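Maretov confirms free update for Birhane, two new playable characters on the way

The studio Maretov has confirmed the first free update for its fighting game Birhane. It will arrive on 22nd April on PC and on both current consoles, and it brings two new playable characters, one new arena and a long list of corrections to the balance.

The first character is Nultholm, the ferryman whom players already know as the last opponent of the story mode. Until now he could only be fought, never chosen. In the update he keeps his chain and his slow walk, but his health is lower than in the story and his grab can be escaped if the other player presses the button in time.

The second one is completely new for the series. Her name is Atness, and she fights at a long distance with throwing knives. Maretov has shown only a short video of her, without sound, in which she performs one throw and a jump to the side. Her full list of moves will be published together with the update.

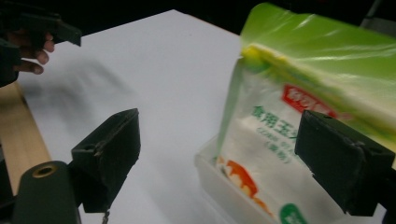
Magdolna Juhász would have preferred to wait longer for a better online mode: I like both characters, but I play every evening and I still lose the connection in the middle of a match. Please repair this first and give us the ferryman in summer, I will not be angry.

The online mode is indeed a part of the update, although a smaller one than many players have asked for. According to the notes on the studio's website, the game will now look for opponents in the same region before it searches further away. A player who leaves a ranked match on purpose will lose points, and after several such cases he or she must wait before the next match can start. The possibility to play between PC and consoles is still missing. Maretov writes that it is working on this, but gives no date.

The balance changes are more detailed. The notes contain 174 separate entries, and almost every character is touched by them. The heavy fighters recover faster after a missed attack, and the air combos, which were often criticised in January, do less damage when they are repeated. The training mode receives a display of frames, so that players can see how long each move takes. It can be switched off in the menu.

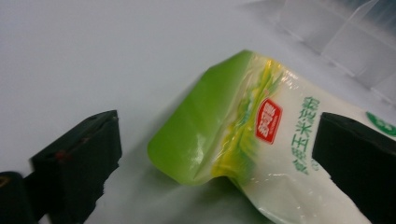
The new arena is a flooded market hall and can be chosen in all modes except the tournament mode, where only the flat arenas are allowed. It has two versions, one for the day and one for the night, and they differ only in the light and the music.

Bijan Sharifi, who leads the design of the characters at Maretov, explained in a message to players why Nultholm was not included from the beginning. The team had tried him as a normal character before the release, he wrote, but his attacks reached over half of the arena and nobody in the office wanted to play against him. His animations had to be made again for the smaller size.

The update is free for all owners of the game. Additional costumes for the two characters will be sold separately in the shop inside the game, where each one costs 2,000 coins. Coins can be earned in the daily tasks or bought with money. Those who finish the story mode before the update receive one costume for Nultholm without payment.

Further updates are planned, and Maretov says that 7 characters in total will be added to Birhane after its release. The names of the remaining five are not yet known. The saved games stay valid, but replays which were recorded with the old version cannot be opened after the installation.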